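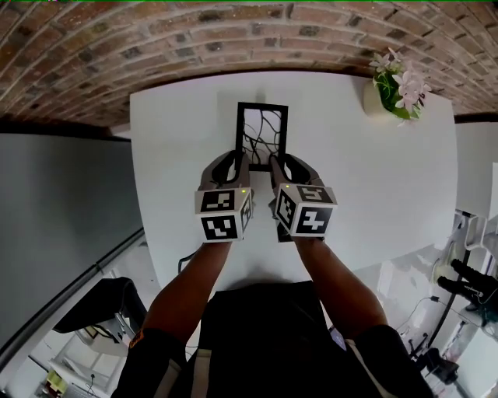

Gray gloves with marker blocks, worn on both hands at a white table.

3. Setting Up the Ngau Audio Guide at Wasodcombe Garden

Complete these steps at the gatehouse before the first visitors of the day are admitted.

1. Remove the handset from the charging rack. The battery reading must be 57 percent or higher.
2. Hold the side key until the language list appears, then select the visitor's language.
3. Select a route. Route A covers the walled garden and has seven stops. Route B adds the Lonum terrace and the lower pond.
4. Plug in the headphones and play the test message.
5. Enter the handset number in the loan log.

Note: Stops start on their own within roughly three yards of a post. Under the yew arch the signal is weak – visitors should key in the stop number by hand.

Note: From November the pond path is closed. Issue Route A only.

CAUTION: Do not charge a wet handset. Dry the charging contacts with a cloth first.

Route data last checked by Yuto Sasaki, 24 May 2020.

Related items
Cleaning and Storing Headphones
Replacing a Stop Post
Jumudance Map Display: Quick Start
Lost Handset Form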